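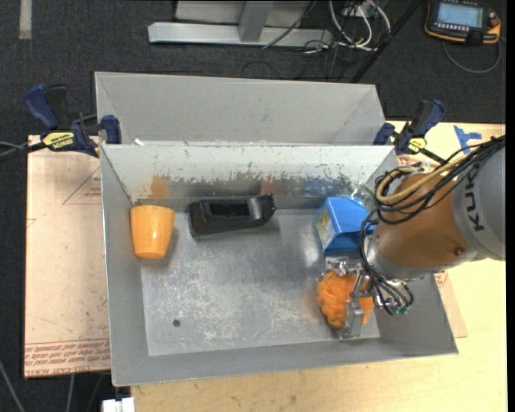

What do you do with the odds and ends that don't belong to any category?

Give them one bin with hard sides and an open top, and go through it once a month.

By Caoimhe Noonan
March

Print this page | E-mail this to a friend

I've been promising a piece on sorting bins since before the holidays, and Orla Mac an tSaoi has started asking me about it in the parking lot, so I guess it's time! For anybody new to the Mirkelgate newsletter, I look after the shelves and the supply corner on the ground floor, and I have opinions about storage that my family is tired of hearing.

Let's start with the bins themselves. I like metal. I know the clear plastic ones are cheaper and you can see what's in them (Syahrul Lumenta makes this argument every single time), but I have thrown away so many cracked plastic tubs over the years that I've gone off them for good. A plain gray sheet-metal bin with sloping sides will take a beating. The floor gets scratched and cloudy, the paint chips off the walls in ragged patches, you get smudges of orange and blue that you'll never trace back to anything, and it still holds stuff exactly as well as it did when it was new. I find that kind of cheering. We have a few at Mirkelgate that are older than my time here and I wouldn't trade them for anything in the Lelta catalog.

The sloping sides are the other thing I'd look for. Straight-sided boxes look tidier on a shelf, sure, but small things get down into the corners and you end up tipping the whole box out to get at one eraser. With slanted walls you can get your hand in. They also sit nicely one behind the other on a table, rim to rim, which is how I do my sorting: the front bin for whatever I'm working through, the back one for what's already been decided. The only trouble spot is the seam where the two rims meet, because little scraps of paper collect there and I always forget to wipe along it.

Now, the contents. My advice is to keep the number of things in a mixed bin low. A yellow-orange plastic cup, some black plastic piece with a slot in it, a blue box with its crinkly clear plastic still poking out of one corner, a fuzzy orange ball. That's a good load for one bin! You can see everything at a glance, nothing is sitting on top of anything else, and you can make up your mind about each item without digging. Once things start piling up you've got a junk drawer, and a junk drawer only ever gets bigger.

Last spring I let ours get away from me. Brendan Hennessy and I ended up emptying the whole supply corner onto the big tables one evening, and because I am who I am I wrote down the total, and it came to 324 items. We were there until 10 at night. Most of it was fine, just homeless, and a good bit of it was duplicates that we'd bought because we couldn't find the first one. Seventeen rolls of the same masking tape! I still haven't opened a new one.

So these are the rules I go by now, in no special order.

Cups go in lying down or nested, whichever fits. If you stand them upright they fall over the first time somebody bumps the table, so you may as well save them the trip. And if a cup has lost the rest of its set, it's a pencil cup or a paint cup from now on and it should go live with the pencils or the paint.

Boxes I'm stricter about. Anything that came in printed packaging gets opened and checked before it goes back on a shelf. Gráinne Lenihan once carried a sealed-looking carton up two flights to the craft table and it had nothing in it but the cardboard insert. If the wrapping is half off, take it all the way off and put it in the trash. Bits of clear plastic hanging around in a bin are a nuisance, they catch on everything and they make you think there's something still in there.

Fuzzy balls and anything else with strings or loose fiber should stay away from tape, glue, and hook-and-loop strips. I learned this with a whole bag of them. You can pick most of the gunk off with a stiff brush if you're patient. I was not patient, and that bag is now cat toys at my sister's place.

Mystery parts are the hard ones. Everybody has them: a chunky black plastic thing, clearly made to do something, with an opening along one side and a funny-shaped end, and not one person in the building can tell you what it goes to. I used to keep these forever. What I do now is tape a tag on with the month I found it and leave it in the bin through one clear-out. If it's still there at the next one, it goes on the windowsill by the stairs with a sign that says "Yours?" and after that it goes out. I've had to eat my words on this just once, when the part belonged to the Plania shelving and we needed it two weeks later. Corrigan's hardware had a replacement for next to nothing, so I've decided that one doesn't count.

A few of you asked about lining the bins. I've tried felt and I've tried that rubbery drawer liner, and I'm back to bare metal. Felt holds crumbs and the rubbery stuff curls up at the edges within a couple of weeks. Bare metal is noisy, I'll give you that (drop a marble in one and the whole floor hears it), but you can wipe it out with a damp rag and be finished. Check for little holes in the bottom too, if yours are secondhand. A small hole is no problem for cups and balls and boxes, but I wouldn't keep thumbtacks or beads in there unless you want to be finding them with your feet.

Labels! I nearly forgot labels. Put them on the short end, facing out, in letters big enough to read from the doorway. Syahrul wants to color code and I've told him he can have one shelf to try it on. I'll report back.

We're doing the next clear-out at 2 in the afternoon toward the end of the month, and I'll put the exact day up on the board by the coffee machine once I know when the big tables are free. Come if you can, even for half an hour. Bring your own odds and ends if you like, because sorting somebody else's junk is so much easier than sorting your own, and Orla has said she'll make the lemon bars again. If you have spare metal bins at home that you'd be willing to part with, any size, I'd love them. Dents are fine.

And if anyone is looking for masking tape, come and see me.

Print this page | E-mail this to a friend

You are receiving the Mirkelgate newsletter because you signed up at the front desk or online. To stop getting it, use the unsubscribe link in your e-mail.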